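Handled storage box

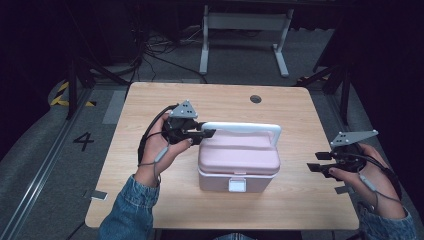
Terminology

A handled storage box is a small, rigid plastic container with a closing lid and a handle that lets it be lifted and carried in one hand. It is used in the home for medicines, sewing supplies, craft materials, hair accessories, stationery and small tools. The same object is sold under several names, among them carry box, caddy box, organizer box and, when it is meant for bandages and pills, medicine box or family first aid box. The names overlap a good deal, and one model may appear in a store under two or three of them.

The word "caddy" by itself usually refers to an open carrier with no lid, such as those used for cleaning products. A "tote" is larger and is lifted by grips at the two ends. A "tackle box" has trays that swing out as the lid is raised. The handled storage box falls between these, having a lid like the tackle box but a simpler inside.

Construction

The box has three main parts: the body, the lid and the handle. Most boxes also have a latch, and many have an inner tray.

Body. The body is a single molded piece, deeper than the tray and open at the top. The walls lean slightly outward from the base, a shape that lets the part come out of its mold and allows empty bodies to be stacked for shipping. Corners are rounded. Bodies may be clear, cloudy or solid in color. A slightly translucent white is common on household models and gives a rough idea of how full the box is without showing the contents plainly.

Lid. The lid may be one piece hinged along the back edge, or two leaves that open outward from the middle. One-piece lids are often molded with raised panels or ribs, which stiffen a wide, thin sheet of plastic. A lid without them tends to bow in the center after a few years. On two-leaf boxes the handle generally runs along the middle line and the leaves open on either side of it.

Handle. The handle is a bar or shallow arch that spans the top of the box. It may be fixed, or it may turn on a pin at each end so that it folds down flat. A folding handle must be swung clear before a one-piece lid can be raised. Handles are usually thicker than the walls of the box and are sometimes hollow underneath to save material.

Latch. The usual latch is a small tab in the middle of the front face, close to the seam between lid and body. It hooks over a lip and is released by pulling the lower edge outward with a finger. Larger boxes may have two latches, one toward each corner. Some designs have side clips in which the handle itself locks the lid when raised, but these are less common on low-priced boxes.

Inner tray. A lift-out tray rests on a ledge inside the body. It may be divided by fixed walls or have slots for loose dividers. Small items go in the tray and bottles or taller items go underneath.

Materials

Nearly all handled storage boxes are made of polypropylene, a plastic that resists most household cleaners and can be bent many times without breaking. This second quality matters for hinges. In the cheapest boxes the hinge is a thin strip of the same plastic joining lid to body, known as a living hinge. Others use separate lids with molded knuckles that snap onto pegs at the back of the body. Snap-on lids can be taken off for washing and put back.

Polystyrene is used for some clear boxes. It is stiffer and more transparent but cracks more easily when dropped. ABS is found in heavier tool versions.

Color

Two-color boxes are widely sold. The body is usually white or cloudy, with the lid in a pale shade such as pink, blue, green or gray. Handle and latch may match either part. The color is mixed into the plastic before molding and does not wear off, but pale shades yellow with long exposure to sunlight. Households with several boxes often use lid color to tell them apart - one shade for medicines, another for sewing, and so on.

Sizes

Manufacturers do not follow a common size standard. Boxes are generally described by the length of the longest side, and less often by volume. The Pimberg line, a typical household range, includes a box 32 centimeters long with a single tray and a latch at the front. Its 52-centimeter version is sold for tools and craft supplies and has a thicker handle. Drono makes smaller boxes without trays and labels them by capacity in milliliters, with models of 2000 and 3000.

The stated length normally includes the rim of the lid, which extends past the body on all sides. The inside length at the base is shorter, both for this reason and from the slope of the walls. Buyers who need to store a particular item, such as long scissors or a ruler, are better served by the inside measurement where one is given.

Uses

Medicines and first aid. This is the most common household use. Bandages, tape, thermometers and tablets in their original packages are kept together and can be carried to where they are needed. Bathrooms are often too damp and warm for medicines, and a box with a handle can be kept on a closet shelf or in a bedroom instead. An ordinary front latch is easily opened by a small child and is not a child-resistant closure. Boxes holding medicines should be placed high up or in a locked cabinet.

Sewing and crafts. Thread, needles, pins and buttons are kept in the tray, with fabric scraps, tape measures and scissors below. Pins are usually put in a smaller closed container first, as they slide under dividers when the box is tilted.

Hair and cosmetics. Brushes, clips and elastic bands are stored in boxes of this kind. Bottles should be kept upright. The lid seam is not sealed, and spilled liquid will run out along the front.

Stationery and school supplies. Markers, glue sticks and crayons are kept in handled boxes in homes and classrooms. The Somboon box, which has a flat lid and a folding handle, is made for this purpose and can be stacked on a shelf when the handle is down.

Toys. Building pieces and doll accessories are often stored this way. Lighter boxes are suitable for a child to carry, provided the latch holds.

Carrying and load

The handle attaches at two points, so the load is shared by the ends of the bar. Weight placed at one end of the box causes it to tip when lifted. Heavy objects should be placed low and near the middle. On models where the handle is fixed to the lid, the latch and hinge carry the full weight of the contents, and the latch must be fully closed before lifting. Where the handle is pinned to the body, a loose latch will not drop the contents, though the lid may still swing open.

The latch is the part that most often fails. The usual signs are a white line across the bend of the tab and a lid that pops up when the box is set down hard. A few makers, Pikitora among them, sell replacement latches. Otherwise an elastic strap around the body will keep the lid closed.

Stacking and storage

Boxes with flat lids and folding handles stack well. Those with an arched fixed handle do not, and need clear space above them on the shelf. A shelf should be tall enough for the raised handle plus room for the fingers. Boxes kept side by side are often labeled on the end wall, and those kept on a low shelf are labeled on the lid.

Cleaning

The empty box can be washed by hand in warm water with dish soap. A soft brush is used along the lid seam, around the latch and in the hinge knuckles, where dust collects. Scouring pads leave scratches that hold dirt and make a translucent body look dull. Sticky label marks can be rubbed off with cooking oil and then washed. The box should be left open until the inside is dry.

Dishwashers are not recommended unless the maker states otherwise - the heat can warp the lid so that the latch no longer meets the lip.

Disposal

Polypropylene boxes are often marked with the number 5 inside a triangle, usually on the base. Not all local recycling programs accept rigid household plastics. Metal hinge pins, if present, should be removed first.

See also

Sewing box
Tackle box
Toolbox
First aid kit
Living hinge

Page last edited 02/10/2019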